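Progress report to the Saha Fund: player data and preseason ranking for high school football
Submitted by Wing-yan Choi, Breltholm Prep Sports Desk
2021-02-24

The grant pays for a statewide record of high school football players by position, to be used in the preseason previews that Breltholm publishes each July. Work in this period covered roster collection, stat verification and the first pass at the defensive back list.

Rosters have been received from 183 of the programs contacted. Most came as spreadsheets exported from the coaches' own stat software. The rest were scanned booklets and had to be keyed by hand, which took longer than planned and pushed the linebacker file back. Schools that dropped to eight-man play are held in a separate table and are not ranked.

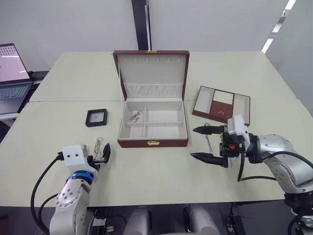
Data and Verification

Tackle totals remain the weakest field. Some staffs credit a full tackle for an assist, others half. We now store solo and assisted tackles separately and publish a combined figure only where both are present. Of the defensive back records checked against game film, 29 had a total that differed from the film count by more than one game's worth of tackles. Those records are flagged and will stay out of the rankings until the coach confirms.

Interceptions and pass breakups matched film closely. Height and weight are taken as listed – we do not measure players and do not intend to.

The Trovono import script was rewritten so that a player who changes schools keeps one record. Transfers previously produced duplicates, and two all-conference safeties were listed twice in the draft list. Both entries have been merged.

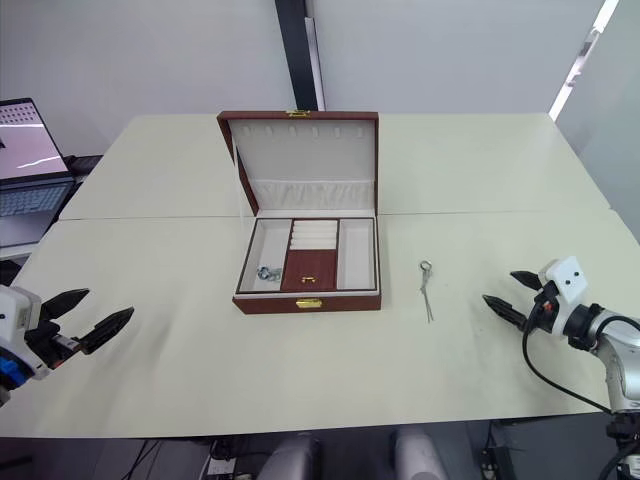
Jewelry box with its lid up, padded ring rolls in the middle of the base.

Film access

The film-sharing agreement with Cakow is signed and covers regular season games only. Playoff film is still requested school by school. At present 105 games are indexed by quarter and down. Kickoffs and punts are not tagged, so return yardage still comes from the score sheets.

One reviewer left during the period and the position has been refilled. The new reviewer repeated the training set before working on live games, and the agreement rate with the earlier reviewer was acceptable at every position except nickel back, where the coding guide was unclear. That section of the guide has been rewritten.
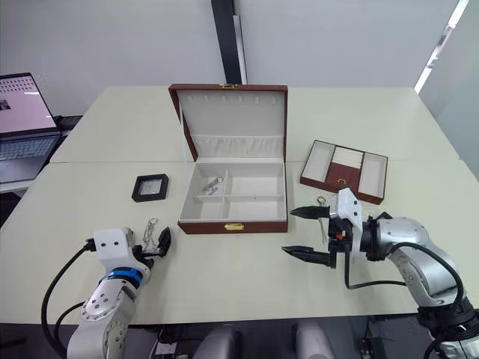 Regular season film from the smaller classifications is thin. Several programs record from a single end zone angle, and jersey numbers are hard to read past midfield. For those teams we rely on the coach's sheet and mark the source in the record.

Next period

Finish the linebacker file. Send flagged records back to coaches with the film count attached. Publish each position preview at up to 20 players, in alphabetical order, with no numbered ranking until the verification step is complete for that position.

Spending is within budget. The unspent part of the travel line is requested as a transfer to data entry, on the same terms as the original award.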